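3.2 Sorting materials and container layout 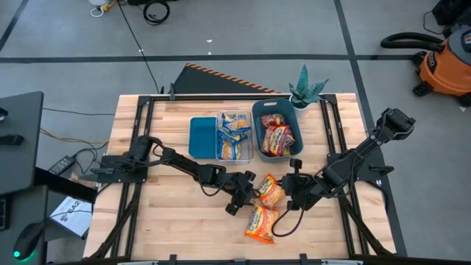
Household sorting is usually studied with items that differ clearly in shape, such as cans and boxes. We chose packaged dry foods, where shape says little and the wrapper carries most of the information. Two product groups were used, snack packets and instant noodles, each with its own open container at the back of a wooden butcher-block table. In Figure 2 the clear plastic bin holds the blue-and-yellow snack packets and the dark teal basket beside it the red-and-yellow noodle packets, while two noodle packets of different size lie in the open middle area. The size difference was kept on purpose - Pomare and Goossens treated small and large packs of one product as a single class, and we follow them.

Figure 2. Table layout with loose noodle packets and both containers.

Packets were not arranged inside the containers. A jumbled pile leaves an uneven upper surface, and a packet placed on it can slide toward the rim. We scored a packet as sorted if it stayed inside the correct container for 5 seconds after release. Packets resting on the rim were scored separately. The full set comprised up to 200 placements per product group, divided over 7 sessions, and torn wrappers were replaced between sessions.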